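Kauko Manninen
2 June 2022

Right, a thread on how I lost most of a working day to a gripper that was convinced it was holding something.

The job is table clearing. Arm looks down, finds rubbish, picks it up, drops it in the bin. Hisel wrote the planner, Zoltance supplied the arm, and I supply the swearing.

First run of the morning: down, close, lift, over to the bin, open. Beautiful. The log said "item deposited". The bin contained no item.

It did this 12 times. Each time it reported success and moved on to the next bit of rubbish, with the air of a waiter who has not brought your soup.

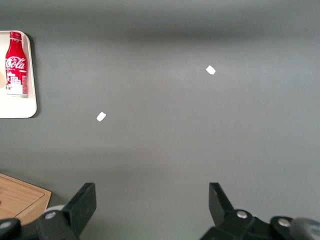
Paper is what caught us out. A mug pushes back when you grab it and a scrap of paper hardly does, so the software has to decide on very little evidence whether the fingers have met each other or met something thin. Those two white scraps on the grey are as easy to spot as you could ask for, and the vision had no trouble with them. It left the Coca-Cola bottle on its tray alone as well, as instructed. Seeing was fine. Believing was the problem.

So, the fault. Closed on nothing, the gripper should read 0. Ours read 2. The threshold for "got it" was also 2. You can see how they might get along.

Who set the threshold to 2? I went through the history. It was changed in November, with the comment "temporary, KM". I have asked KM for a statement.

The offset came from a finger refitted slightly skewed. Ten minutes with a screwdriver. Finding that out took the rest of the day and 36 messages to Flolgate, who were very patient about it.

Fixed now: gripper re-zeroed at every start, threshold raised, and the arm has to look at the table again after each lift. If the scrap's still lying there, it doesn't get to say "deposited".

Next up is a run of 200 picks with Kemppainen watching. I've deleted the word "temporary" from the comment.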